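### 3.2 Collection of Grasp Examples

The training set was gathered over two periods, the first ending on 24th September and the second running through October. Each example consists of one picking attempt, the arm's joint readings during that attempt, and a label for the outcome. The set contains 2,000 attempts. Of these, 1,230 were labeled as successful grasps and passed to the first round of training. The remainder were kept for training the failure model described in Section 4.

Long, narrow parts were chosen as the main object class. They can come to rest close together or against a wall of the bin, and the angle of approach then matters more than it does for compact parts. Operators rearranged the bars by hand after every 7 attempts. They were told to vary both spacing and direction, and to leave some bars touching. Figure 2 shows the bin and arm with bars of two colors in the lower compartment.
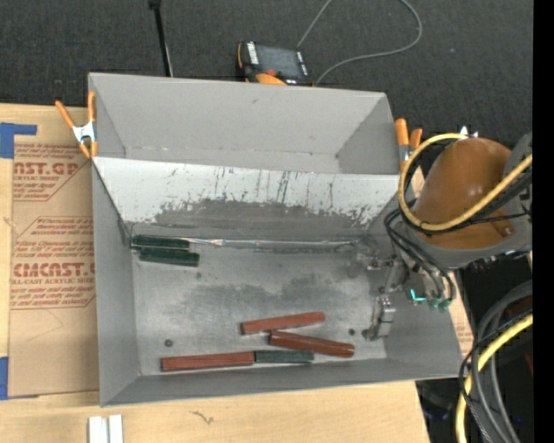
**Figure 2.** Collection workspace, with dark green and reddish-brown bars in the lower compartment and the gripper holding none of them.

Krystyna Pawlak objected in review that arrangements made by hand would carry the habits of the people making them, and that a model trained on such data might learn those habits along with the task. She asked that part of the set be produced by pouring the bars into the bin.

The second period was changed in response. Half of its arrangements were poured and left as they fell, and the source of each arrangement was stored with the example. Labels were assigned by Igor Říha and Danuta Jabłońska, working separately. An attempt was counted as successful only if the bar was lifted clear of the compartment and held for two seconds. Where the labels differed, Tharun Alva reviewed the recording and made the final decision. Examples with missing joint readings were removed before the totals given in this section were taken.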